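## 4 Fangmeldung und Logbuch einrichten

Dieser Abschnitt gilt für Kutter und Boote bis 12 m Länge, auf denen das Bordgerät Clavico mit dem Sender Sendetti betrieben wird. Die Montage der Antenne (Abschnitt 3) muss abgeschlossen sein.

**Vorsicht:** Ein eingeschaltetes Gerät ersetzt keine gültige Fangerlaubnis. Verantwortlich für jede Meldung bleibt der Schiffsführer, auch wenn ein Besatzungsmitglied die Daten eingibt.

### 4.1 Erste Anmeldung

1. Hauptschalter am Steuerstand auf **EIN** stellen und warten, bis die grüne Leuchte am Sender dauerhaft leuchtet.
2. Im Startmenü **Fahrzeug > Neu** wählen.
3. Kennzeichen und Heimathafen so eingeben, wie sie in der Fangerlaubnis stehen. Leerzeichen und Bindestriche werden mitgeprüft.
4. Werkscode 1714 eingeben und mit **OK** bestätigen. Das Gerät verlangt danach einen eigenen Code mit mindestens sechs Stellen.
5. Unter **Personen** den Schiffsführer und eine Vertretung anlegen. Bei mehrteiligen Namen gehört der Familienname in das zweite Feld, zum Beispiel *Fung-ping* / *Yu*.
6. Testmeldung absenden. Die Bestätigung erscheint in der Zeile **Letzter Kontakt**.

Hinweis: Liegt das Boot in einer Halle mit Blechdach, kommt die Testmeldung oft nicht durch. Gerät dann eingeschaltet lassen und Schritt 6 am Liegeplatz wiederholen.
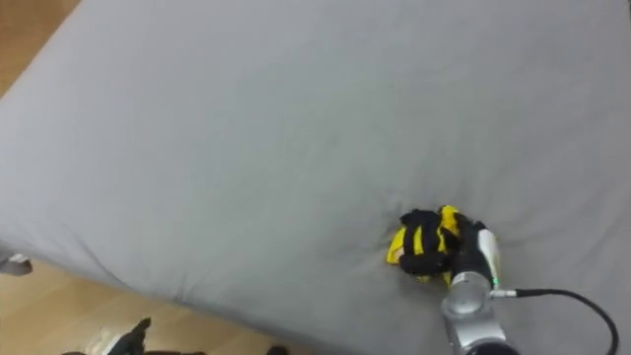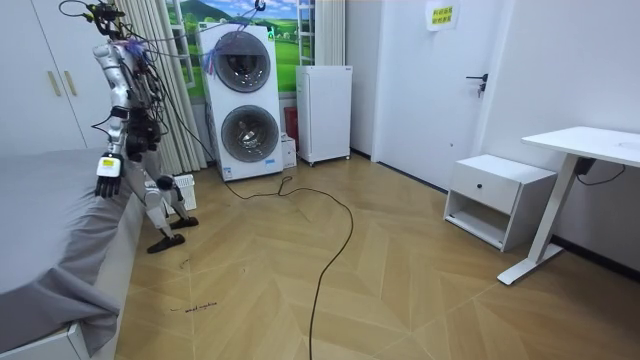
### 4.2 Fang eintragen

1. Vor dem Auslaufen **Reise beginnen** drücken. Uhrzeit und Position werden übernommen und lassen sich später nicht mehr ändern.
2. Nach jedem Hol Fanggerät, Maschenweite in Millimetern (z. B. 80) und Fanggebiet auswählen.
3. Art und Lebendgewicht in Kilogramm eintragen. Rückwürfe kommen in das eigene Feld **Rückwurf**, auch bei kleinen Mengen.
4. Eintrag mit **Speichern** abschließen. Nicht gespeicherte Einträge gehen beim Ausschalten verloren.
5. Vor dem Einlaufen **Anlandung melden** wählen und den Hafen angeben.

**Achtung:** Einträge nicht löschen und neu anlegen, wenn nur ein Gewicht falsch ist. Dafür gibt es die Funktion **Korrektur**. Sie behält den alten Wert bei und speichert den neuen mit Uhrzeit und Namen.

### 4.3 Ausfall des Senders

Blinkt die rote Leuchte oder zeigt das Display Fehler 11, besteht keine Verbindung.

1. Stecker am Sender prüfen und Gerät einmal neu starten.
2. Bleibt der Fehler bestehen, die zuständige Fischereibehörde über Funk oder Telefon verständigen und die Uhrzeit des Anrufs notieren.
3. Fänge auf dem Papiervordruck weiterführen. Der Vordruck liegt der Mappe bei.
4. Anweisungen der Behörde zur Weiterfahrt befolgen.
5. Nach der Reparatur die Papiereinträge unter **Nachtrag** übernehmen. Den Vordruck an Bord aufbewahren.

### 4.4 Kontrolle an Bord

Für Kontrollen gibt es die Ansicht **Nur lesen**. Sie wird mit der Taste **K** geöffnet und zeigt alle Einträge der laufenden Reise samt Korrekturen. Der persönliche Code wird dafür nicht benötigt und sollte nicht weitergegeben werden.

Ersatzvordrucke und Sicherungen sind bei Trunlow erhältlich, Ansprechpartnerin für Bordgeräte ist So-ying Chou. Bei Bestellungen bitte die Seriennummer von der Geräterückseite angeben.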